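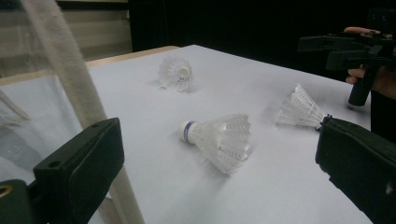 Shuttlecock

A shuttlecock (also called a shuttle, a bird or a birdie) is the cone-shaped object that players hit back and forth in badminton. It has a rounded base, usually made of cork, and an open skirt of feathers or moulded plastic. Few things in sport fly so strangely. A shuttle can leave the racket faster than almost any ball, and yet it slows so sharply that it may drop nearly straight down at the other end of the court.

Name

The "shuttle" part comes from the to-and-fro movement of the game, like the shuttle on a weaver's loom. The "cock" part comes from the feathers. Battledore and shuttlecock, an older pastime in which two people simply tried to keep the thing in the air for as long as they could, was played in English homes and gardens long before badminton had a net or a set of rules.

Make-up

A feather shuttle has 16 feathers, normally goose or duck, set in a ring in the base. The feathers overlap, each one tucked the same way round, and the stems are bound with thread and glue. All the feathers in one shuttle come from the same side of the bird, left wing or right wing, so that they curve together and make the shuttle spin as it flies. Mix the two and it wobbles horribly! Under the rules of the game a feather shuttle weighs between 4.74 and 5.50 grams.

Plastic shuttles, often called nylons, copy the shape with a moulded skirt. They last far longer and cost less over a season, and they are what most beginners and school players meet first. Keen players tend to move to feathers as soon as they can afford to, mostly for the feel of the shot and the steep, late drop at the end of a high clear.

Flight

The base is heavy and the skirt is light and full of drag, so the shuttle always turns to fly base first, however it is struck. The turn happens in a tiny fraction of a second and can be seen beautifully in slow-motion film. Air resistance does the rest. The path of a high shot is lopsided, with a long climb and a sudden steep fall, quite unlike the even arc of a thrown stone.

Warm air and high ground both thin the air and make a shuttle travel further. Makers therefore sell feather shuttles in different speeds, and a tournament hall in the mountains will use a slower grade than one by the sea. To test a shuttle, a player stands at the back line and hits it underarm with a full stroke, then looks to see where it lands near the far end.

Care

Feathers turn brittle when they dry out. Many clubs steam their shuttles, holding the open tube over a kettle for a few seconds and then leaving it closed overnight. Opinions differ on how much good it does, though the habit is old and very widely kept.

Collections

Old shuttles seldom survive, as most were played with until they fell apart, which makes the Mogensen collection at Addale such a treat. It holds 281 shuttles, the oldest with a leather-covered base and only seven feathers, each dyed a different colour. The catalogue, written by Paula Pană and published in December 2021, gives a full page to every piece and includes drawings of the thread bindings. A smaller group of four, all from the closed Dolik workshop, is kept at Waltham along with the cutting tools used to trim the feathers.

See also

Badminton
Battledore and shuttlecock
Jianzi
Racket
Indiaca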